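Thursday, February 3, 2022

**1/** Spent today on the sim cell for the Marras arm. Posting the setup as I go, mostly so Hiyori and Primo can repeat it at Nalley.

**2/** The fault first. The arm kept stopping high over the small cubes. Joint readings were fine and the gripper closed when told, so I left both alone.

**3/** Checked the tool offset next. Someone had saved the old gripper's length back in September and it had been loaded ever since. 9 mm out. Typed in the right figure, saved it under a new name and deleted the old file.

**4/** Then the overhead camera. Its height in the config didn't match its height in the cell. Set both from the same file now. Please don't edit the number in two places again.

**5/** Layout for the test: striped mat turned at an angle to the floor, cardboard box near the middle, small cubes spread around it, arm on the left. Lights left as they were, shadows and all.
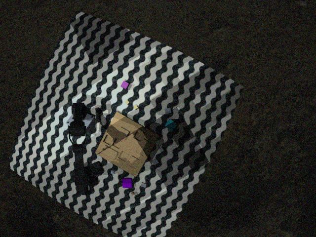

**6/** I ran 20 picks with the old offset and 20 with the new one, same start pose each time. Old: 2 good. New: all good except one, where the gripper clipped a box flap on the way down.

**7/** For the flap I've raised the approach height and slowed the last part of the move. Fulvio wants the box taken out. I'd like to keep it, as the real cell at Verine will have boxes in it.

**8/** Upkeep from now on: check the offset file after any gripper change, reset the arm to home before loading a layout, and write the run number in the log. We're up to run 103.

**9/** Tullio has the config files if you need them. Cable drag is still switched off in the model and I'll look at that next.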